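Share this 33 Comments 4

Print this page | E-mail this page

An afternoon at the Rakard open day

I went to Rakard on 19th October expecting to be sold something, and came away with a tote bag, a sore wrist and a list of questions that went mostly unanswered. The open day was held in the old dye works by the canal, where the firm has the ground floor and shares the stairs with a bicycle shop and a dance school. Parking was in the yard behind. The signs from the main road pointed the wrong way at the second roundabout, so allow a little extra if you go next year.

Rakard makes its money from training robot arms for small factories. You don't write a program, the leaflet says, you show the machine the job and it picks it up from you. I have spent most of my working life on packing lines, first on them and then in charge of them, and I have heard a version of that sentence from every salesman who ever came through the door. So I was interested to see the showing part, which the brochures always skip.

We were taken round in groups of six. The first stop was teaching by hand. An arm stood on a steel bench with its brakes let off, and you took hold of it above the wrist and walked it through a move: down to a tray, close on a plastic bottle cap, up, across, let go. The young woman running the bench was patient and clear. She told us to keep our elbow in and not to hurry, and she told us that twice, as our group contained several people who hurried. The arm is lighter than it looks, but it drags a little at the shoulder joint and you feel it after a while. I made a decent job of the first go and a poor one of the second, where I came in too low and knocked the tray along the bench.

I asked what happened to my poor one. Did it go in the bin, or did the machine learn from it as well? The answer was that it would be "marked". Marked by whom? By the person doing the showing, usually. On a night shift, with the line stopped and a supervisor looking at the clock, I know how carefully that marking would be done.

When it was let run by itself afterwards the arm picked up caps well enough. It had been shown those caps, in that tray, on that bench, for weeks. A man in our group turned the tray a quarter turn and the arm paused, went to where the tray had been, thought better of it and stopped. The guide said this was the safe thing to do. I agree that it was. I would also have to send someone over to turn the tray back.

The second stop was upstairs and was the one most people had come for. Here you drive the arm from a distance, with a pair of handles on a desk, and your movements are recorded as the lesson. Rakard bought the handles in from Betitton and wrote their own software to go with them, which they call Cilesus. Before you are let near a real arm you have to practise on a simulated one. The practice job is picking up a red cube and putting it down again. There are no bottles in it, no cardboard, nothing that bends or slides.

I had my turn at the desk after a wait in a corridor with no chairs. You can switch between a view of the whole bench and a close view, and the close one is where I came unstuck. In the wide view I could judge left and right but had no feel at all for height. In the close view I could see the block very well and lost track of which way round everything else was. The instructor advised using the wide view to get near and the close view to finish, and to square yourself up on an edge of the block before going down. 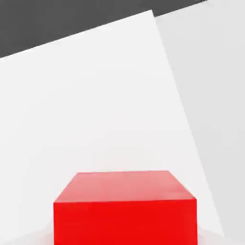

It took me far more goes than it should have. There is nothing coming back through the handles, no weight and no bump, so you go by eye alone. Anyone who has worked with their hands will know how strange that is. When I pick up a carton I know it's a bad one before I have looked at it, from the way the side gives. None of that gets into the lesson. The recording has where my hand went and when I squeezed, and the machine is left to guess the rest.

I put this to the instructor and he was fair about it. Force feedback exists, it costs more, and the customers they have so far didn't want to pay. He also said that people get used to going without. I dare say they do. I got used to a forklift with no horn.

The younger visitors were much quicker than I was. A lad of school age sat down after me and had the block up and down again almost at once, and then asked whether there was a harder one. There was a harder one, with two blocks to be stacked, but that part of Cilesus had frozen during the morning and wasn't being shown. He went off to look at the bicycles.

What bothered me upstairs was how clean it all was. I can see why you would begin there. You can't break anything, you can start again with one key, and ten people can practise without ten arms. As a driving lesson I have no quarrel with it. But the talk drifted, as it does, from people practising in the simulation to robots learning in it, and from there to robots being ready for work by the time they come out. A plain cube that sits still and has hard corners is a long way from a bag of frozen peas with a torn seam. I asked how much of what was learned on the one carried over to the other. I was told "a good deal, with fine-tuning". I asked how much fine-tuning. It depended on the customer.

There was a short talk after the tea break in the room the dance school uses, with the mirrors covered over by sheets. The slides said the firm had gathered 2,000 recorded lessons since January, between the hand-led bench and the desks upstairs. That sounds a great many until you ask how many different jobs they cover, which somebody behind me did. The bottle caps accounted for most of them. The speaker then moved to a film of an arm loading trays at a bakery supplier called Szilágyi, which was speeded up. It did say so in the corner, to be fair to them, in small letters. I would have liked to see it at the pace the trays really come.

The question I most wanted answered was who does the teaching once the arm has been delivered. The price list includes two days of training for "a nominated operator". In my experience the nominated operator is your best packer, since nobody wants the arm to copy the worst, and your best packer is the person you can least spare from the line. Then they leave, or go on to days, and the lid on the product changes shape, and the whole lesson has to be given again by someone who wasn't there for the first one. Rakard will come back and do it for you at a daily rate. The rate wasn't on the sheet and I was asked to leave my e-mail address.

I also asked, a bit rudely perhaps, whether the packer gets anything for it. You are recording how somebody does their job so that a machine can do it. The speaker said that operators tended to find the process rewarding. A woman near the front laughed out loud at that, and he had the decency to go red and say it was a matter for each employer.

I don't want to be unkind. The staff were good, they let people touch everything, and they didn't pretend that the hiccups were part of the plan. The hand-led bench in particular I would call useful as it stands, for a job that hardly changes and a tray that is bolted down. I know two or three stations at my last place where I would try it tomorrow. The distance driving I would leave until you can feel something through the handles, and until somebody can show me it working with goods that have been dropped at least once.

A few practical notes if you are thinking of going to the next one. Admission is free but you must book for the upstairs part, and the booking page doesn't tell you so until you arrive. The stairs are steep and the lift was out of order. Wear something with loose sleeves for the hand-led bench. The tea was fine, the sandwiches had gone by the time the last group came down, and there is a decent café on the other side of the canal bridge which stays open until five. Children are allowed in everywhere except the workshop at the back, which we only saw through the glass.

I have sent them my questions about the day rate and the marking of bad lessons. If I get a reply I will add it underneath.

Print this page | E-mail this page

Contact | Copyright of the author, all rights reserved | Back to top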